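Clearing a false hold on a cloth-handling arm

Applies to the Wiltent controller with the Ayele two-finger gripper
Written by Ivone Furtado, Hellholm workshop. Last revised 11/29/25

A false hold is when the controller believes the gripper has fabric in it and the fingers have closed on nothing. The arm then goes through the rest of its program: lift, carry, lower, release. On a good day you lose a cycle. On a bad day the arm carries its empty fingers low across the bench and catches something on the way. We had one of those in June, when the arm hooked its own power lead during the carry and kept pulling until the joint limit tripped with fault 545.

You will need a 2 mm hex key, a feeler gauge, a lint-free wipe, some cable ties and a scrap of the same fabric you run in production.

Make it safe first

Press the emergency stop and leave it pressed. Turn the main switch off and put your lock on it. Do not work from a software pause. A paused arm on this controller will resume if the hold signal changes state, and you are about to put your fingers next to the sensor that makes that signal.

If something is caught in the gripper, support it by hand before you release any brake. The arm can drop a little when the brake lets go.

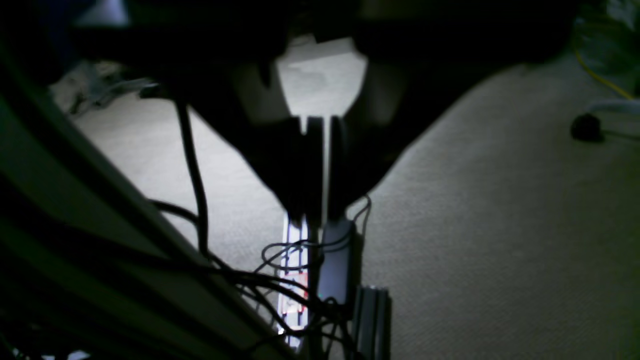 Check the cables before you touch the gripper. A false hold usually gets noticed after a snag, and a damaged lead can give you the same fault all over again. Follow each one from the plug to the first tie, feeling for flat spots and cuts in the jacket. Thin leads are the easiest to miss, especially when they loop around an extrusion rail and across a light strip, as these do near the bottom of the rail. Lift each loop away and look at the side that was facing the metal. Replace any lead with a nick in it. Tape is not a repair here.

When the leads pass, tie them back so that no loop hangs into the path of the arm. Leave enough slack for full travel at the wrist and check it by moving the arm slowly by hand, with the brake released and a second person on the brake button.

Check the fingertip pads

Wipe both pads. Lint builds up on the inner faces and holds the tips apart by about the thickness of a thin cloth, and that is enough to fool the sensor. Slide the feeler gauge between the closed pads at the top and again at the bottom. The reading should be the same in both places. If it isn't, loosen the pad screw, square the pad up by eye, tighten it and measure again.

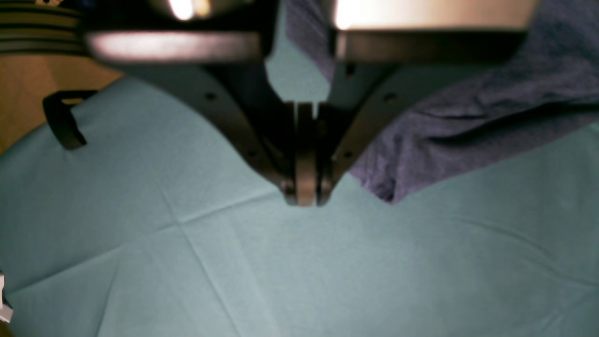 Look at the screws on the finger faces while you are there. They work loose on high-cycle jobs. Snug is enough, and thread locker is fine if it is the removable kind.

Reset the closed position

Take your lock off, power up and home the arm. Keep everyone outside the guard. With no fabric between the pads, close the gripper from the jog screen and wait for the position number to settle. Save that number as the empty-close value. Open, close again, and compare. Do this until you get the same value twice running.

Now lay the scrap of fabric down as a single layer, pinch it up and close on it. Note the new position. The hold threshold goes halfway between the two. If the two numbers are nearly the same, the fabric is too thin for position sensing alone, and you should turn on the force check as well.

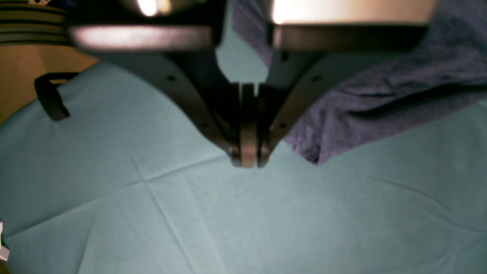 Run the pick at slow speed with a hand on the stop. Watch the hold light as the fingers close. It should stay off when they miss and come on when they have cloth. Test a miss on purpose by lowering the pick height too little, so the pads shut above the fabric. If the light comes on, go back to the empty-close value.

Then test at a crease. A folded ridge sits higher than flat cloth and the pads can slide off it during the lift. The controller checks for a hold only once, at closing, unless you add a second check after the lift. Add it. The line goes right after the lift move and costs almost no cycle time.

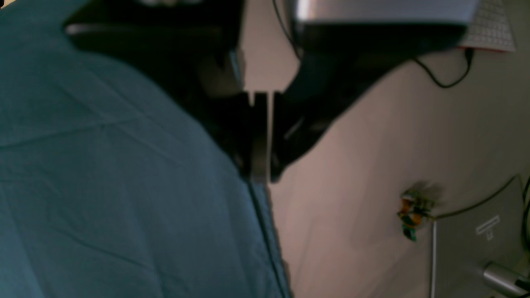
Brorkar Shop Notes, Issue 12, page 5

Edge picks need one more setting. At the border of a sheet, one pad can land on fabric and the other just past it, and the result changes with very small shifts in how the sheet was laid. Move the pick point inward from the edge until repeated picks agree, and save that as a separate point. Do not reuse the center-pick height.

Bring the speed back up in stages and stay with the cell for the first batch. Write the old and new empty-close values in the log along with the fault number. If 545 comes back the same day, lock the cell out again and inspect the wrist joint before anybody clears it.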